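후를니츠 연구동 공개일 방문기: 손으로 드는 그리퍼로 모은 데이터와 신발 끈 과제

7월에 후르니츠(Hurnitz) 연구동 공개일에 다녀왔다. 오전에는 전시 위주의 일반 견학이 있고, 오후 2시부터는 사전 신청자만 들어가는 연구실 투어가 있었다. 나는 오후 투어만 들었다. 신청서에 관심 분야를 적는 칸이 있어 '모방학습, 변형 물체 조작'이라고 썼더니 클루텍(Cluteck)과 공동으로 진행하는 만수르(Mansour) 과제 쪽 조로 배정되었다.

연구동은 역에서 버스로 한 번에 간다. 정류장 이름과 건물 이름이 달라서 한 정거장 지나쳐 내렸다. 안내 데스크에서 방문증을 받고 2층 세미나실로 올라가니 발표 자료가 이미 떠 있었다. 발표는 30분쯤 걸렸고 질의응답이 그보다 길었다.

만수르 과제의 주제는 끈이 달린 물건을 다루는 동작을 로봇 없이 수집한 시연으로 학습시키는 것이다. 수집자가 카메라가 붙은 그리퍼를 손에 들고 직접 물건을 집고, 옮기고, 내려놓는다. 그 영상과 그리퍼의 궤적, 손가락 개폐 폭을 함께 저장한 뒤 정책을 학습시키고, 같은 형태의 손가락을 단 로봇 팔에서 실행한다. 원격조종으로 모을 때보다 시연 하나에 드는 시간이 짧고, 장비를 들고 다른 방으로 옮기기도 쉽다고 했다. 이런 방식 자체는 이제 드물지 않다. 발표자가 시간을 들여 설명한 부분은 어떤 시연을 버리고 어떤 시연을 남기느냐였다.

신발은 이 과제의 주 대상물이다. 상자나 컵은 집는 위치가 조금 달라져도 겉모양이 그대로인데, 신발은 갑피가 눌리고 끈이 그때그때 다르게 놓인다. 같은 신발을 같은 자리에서 집어도 카메라에 들어오는 모습이 매번 달라진다. 연구팀은 초기에 끈을 가지런히 정리한 상태로만 시연을 모았고, 그렇게 학습한 정책은 끈이 흐트러진 신발 앞에서 접근 방향을 자주 바꾸다가 시간 초과로 끝났다고 한다. 그 뒤로는 시연마다 끈을 손으로 흩어 놓고 시작한다.

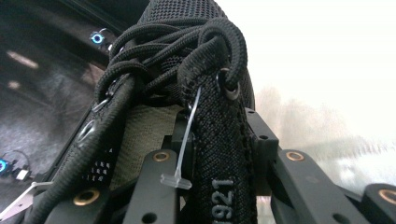

그리퍼 카메라 시점. 검은 운동화를 두 손가락으로 잡은 상태이며 끈은 위쪽에 엉켜 있다.

위 사진은 손가락과 대상물이 가까울 때의 화면이다. 검은 메시 갑피에 검은 끈, 손가락까지 무광 검정이라 경계를 가르기가 까다로워 보였다. 가운데의 올리브 카키색 설포와 금속 아일릿이 그나마 눈에 띄는 부분이다. 왼쪽 배경은 어두운데 오른쪽은 창에서 들어온 빛으로 하얗게 날아가 있다. 발표에서도 창가 쪽 노출 문제가 따로 언급되었다. 블라인드를 내리고 모은 데이터만 쓰면 검증 점수는 올라가지만 다른 방에서 성능이 떨어져서, 지금은 밝기 조건을 일부러 섞는다고 했다.

결과는 표 한 장으로 정리되어 있었다. 비교한 것은 두 조건이다. 하나는 끈을 정리한 시연 300개, 다른 하나는 끈을 흩어 놓은 시연 300개이고, 모델 구조와 학습 설정은 같다. 평가는 학습에 쓰지 않은 신발 6켤레로 했다. 끈이 정리된 상태에서는 두 정책의 차이가 크지 않았고, 흐트러진 상태에서는 두 번째 정책이 뚜렷하게 나았다. 구체적인 성공률은 논문 심사 중이라 촬영과 인용을 삼가 달라고 해서 여기에 옮기지 않는다.

실패 유형을 나눈 설명이 내게는 더 쓸모 있었다. 유형은 대략 4가지였다. 끈만 걸고 갑피를 놓치는 경우, 설포를 집어 신발이 기울어지는 경우, 손가락이 갑피 옆면에서 미끄러지는 경우, 그리고 잡기는 했는데 내려놓을 때 끈이 손가락에 걸려 신발이 따라 올라오는 경우다. 마지막 유형은 시연을 늘려도 잘 줄지 않았다. 수집자가 시연 중에 손목을 살짝 틀어 끈을 털어 내는 습관이 있는데, 그 동작이 사람마다 달라 학습 신호가 흐려지는 것 같다는 해석이었다. 아직 실험으로 확인한 내용은 아니라고 했다.

시연을 거르는 작업은 훌레로(Hulero)라는 내부 도구로 한다. 궤적 추정이 튄 구간, 손가락 개폐 값이 빠진 구간을 먼저 표시하고, 나머지는 사람이 화면을 보며 남길지 정한다. 투어 중에 조작 화면을 잠깐 보여 주었다. 타임라인 위에 개폐 폭 그래프가 겹쳐 나오고, 구간을 끌어서 잘라 낼 수 있다. 버리는 시연에는 사유를 꼭 입력하게 되어 있었다. 공개 계획을 물었더니 데이터 형식 문서부터 내고 도구는 그다음에 검토한다는 답이었다.

질의응답에서 나온 내용 중 메모해 둔 것을 적는다.

손가락을 부드러운 재질로 바꿔 볼 생각은 없느냐는 질문이 있었다. 시험은 해 보았으나 끈이 손가락 표면에 더 잘 달라붙어 당분간 현재 구조를 유지한다고 했다.

촉각 센서를 붙이느냐는 질문에는 다음 단계 항목에 들어 있다고 답했다. 갑피를 잡았는지 끈만 잡았는지를 영상만으로 구분하기 어려운 때가 많다는 이유였다.

끈을 묶는 동작까지 가느냐는 질문도 나왔다. 이번 과제 범위에는 없다. 집기, 방향 맞추기, 내려놓기까지가 범위다.

나는 수집자 사이의 편차를 어떻게 다루는지 물었다. 수집자 식별값을 학습 입력으로 넣어 보았는데 평가 때 어떤 값을 줄지가 애매해서 뺐고, 지금은 수집 전에 같은 연습 과제를 거치게 한다고 한다. 연습 과제의 통과 기준은 문서로 정리 중이다.

투어는 4시 조금 넘어 끝났다. 사진은 지정된 구역에서만 찍을 수 있고 발표 자료는 배포하지 않으니 필기구를 챙기는 편이 좋다. 세미나실은 냉방이 강했다. 다음 공개일 일정은 연구동 게시판에 먼저 올라온다고 하며, 오후 투어는 조별 인원이 적어 신청이 일찍 마감되는 편이라고 들었다.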